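Parish Administrator and Buildings Officer (part-time)
Church of St Barnabas, Durkach

Salary: pro rata, paid monthly in arrears
Hours: 60 hours per calendar month, worked to an agreed pattern
Contract: permanent, subject to a probationary period
Responsible to: the Vicar and churchwardens
Closing: end of August, 5 pm on the last working day of the month

Background

The parish of Durkach with Skostov consists of two churches, one hall and one closed churchyard. There are 1,388 households within the boundary and 59 names on the electoral roll at Skostov, where services are held on the first and third weeks of the month. Durkach has a service every week, with a midweek communion at 10.30 am. Worship is from the authorised forms. The 1662 book is used at Skostov throughout the year and at Durkach for the early service only.

The post combines two roles that have until now been held separately. The parish office work was done by a paid administrator for 15 hours a week. Building matters were dealt with by the churchwardens as they arose. The parochial church council has decided to bring both under one postholder, who will work from the office at the west end of the hall.

The postholder does not have to be a communicant member of the Church of England. They must be in sympathy with the aims of the parish and able to deal correctly with baptism, wedding and funeral enquiries. Doctrinal or pastoral questions are passed to the clergy.

Main duties: administration

Preparing and printing the weekly notice sheet, to reach the sidesmen by noon on the day before the service.
Keeping the service registers, the terrier and inventory, and the banns book up to date. Marriage and baptism registers remain with the Vicar.
Taking hall bookings, issuing hire agreements and sending invoices within 30 days.
Keeping the safeguarding training record and reminding role holders when renewals fall due.
Preparing the papers for council meetings, of which there are six in a normal year, and taking the minutes.
Drawing up the rota for readers, intercessors and servers. The organist arranges his own cover.

Main duties: buildings

Holding the log book for each church and recording all works, inspections and permissions.
Following up items in the quinquennial inspection report. The last report for Durkach listed the north aisle gutters, the vestry wiring and the churchyard wall as the most pressing. The report for Skostov is expected next year.
Drafting faculty applications for approval by the council. No work that needs a faculty may be started without one - this includes the fixing of new memorials and any change to the heating.
Arranging yearly servicing of the boiler, extinguishers and lightning conductor, and obtaining written quotations.
Meeting contractors on site and checking that they hold suitable insurance.
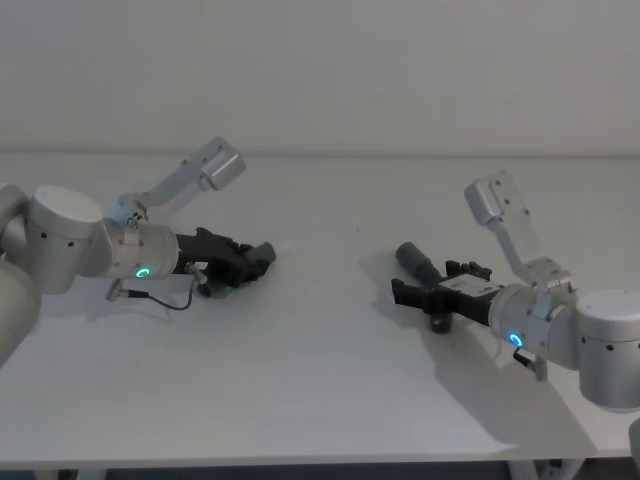 Two robot arms at a white table.

Person specification: essential

Experience of running an office or a comparable record-keeping role.
Accurate written English and the ability to take minutes without supervision.
Working knowledge of word processing, spreadsheets and shared calendars.
Willingness to attend evening meetings, which start at 7.30 pm and seldom last beyond 9.15 pm.
Ability to travel between the two churches. There is no bus to Skostov after 6 pm.

Person specification: desirable

Knowledge of the faculty system or of listed building consent.
Familiarity with the church year and the lectionary.
Experience of grant applications. The parish has applied to the Hoarau Trust for help with the aisle gutters and a further bid will be needed for the wall.
First aid certificate.

Terms

The appointment is subject to satisfactory references, proof of the right to work in the United Kingdom and the level of criminal record check appropriate to the duties. Annual leave is calculated pro rata and should not be taken in Holy Week or in the week before Christmas. Mileage between the churches is paid at the parish rate. A laptop and mobile telephone are provided for parish use. The office has step-free access from the car park; the vestry at Skostov does not, and adjustments can be discussed.

Some flexibility in hours is expected. Time worked above the monthly total is taken back as leave within the following two months - overtime is not paid.

How to apply

An application form and full job description can be had from the parish office or from the table at the back of either church. Please return the completed form with a covering letter of no more than two sides, stating how you meet each of the essential points. Curricula vitae sent without a form will not be considered.

Enquiries about the post should be made to Jérémie Gautier, churchwarden, through the parish office, 9.30 am to 12.30 pm. Visits to both buildings can be arranged before the closing date.

Interviews will be held in the Rurnon Room at the hall. Shortlisted candidates will be asked to complete a short minute-taking exercise. Applicants who have not heard within 30 days of the closing date should assume that they have not been shortlisted.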